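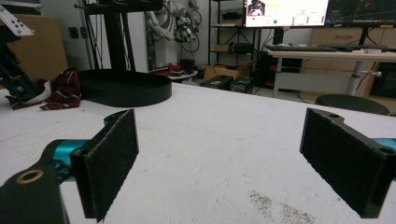

## Housing and First-Year Costs for Foreign Workers in Pasau

Submitted by Maribeth Bautista and Pacita Saludo, 2018-02-27

### 1. Purpose

This report examines what newly arrived foreign workers in Pasau spend on housing during their first year, and how far employer support meets those costs. It was prepared for the second-year course in labor and migration. The survey was limited to workers on contracts of one year or longer. Seasonal workers and full-time students were excluded.

### 2. Method

The questionnaire contained 28 items and was mailed to 3,000 addresses held by Drurneo, a relocation agency with offices in Pasau and Forik. Of these, 2,819 were delivered and 2,451 were returned complete. Names were removed by the agency before the forms reached the authors.

Pacita Saludo translated the questionnaire into Tagalog, and the translation was checked with four families in Cabanatuan who have relatives working in Pasau. Two items on shared rent were reworded after that check.
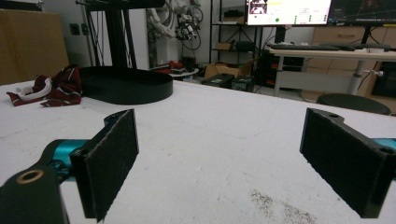 *Figure 2. Padded gripper fingers in the open position.*

### 3. Findings

Most respondents rented a room in a shared apartment for at least the first six months. The deposit was the cost they named most often as a difficulty, ahead of the rent itself. Landlords in the harbor district commonly asked for three months' rent in advance, while those near the Forik road usually asked for one.

Employers who offered housing help did so in two ways. Some paid an allowance with the first salary, which came too late to cover the deposit. Others leased apartments directly and took the rent from wages. Respondents in leased housing reported fewer problems on arrival -- but they were also less likely to know the terms on which they could leave.
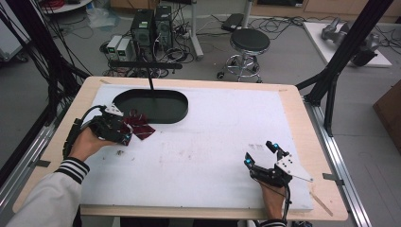
Workers who changed employers during the year were in the weakest position. Several wrote that they had been given one week to move out, and that the second deposit was paid with money borrowed from coworkers.

### 4. Limitations

All addresses came from a single agency. Workers who found their own jobs are therefore missing from the results, and their costs may be higher. The survey also relied on memory for amounts paid in the first month.

### 5. Recommendations

Housing allowances should be paid before arrival. Leases held by employers should state a notice period in the worker's own language. The authors plan to repeat the survey in May with addresses from a second source.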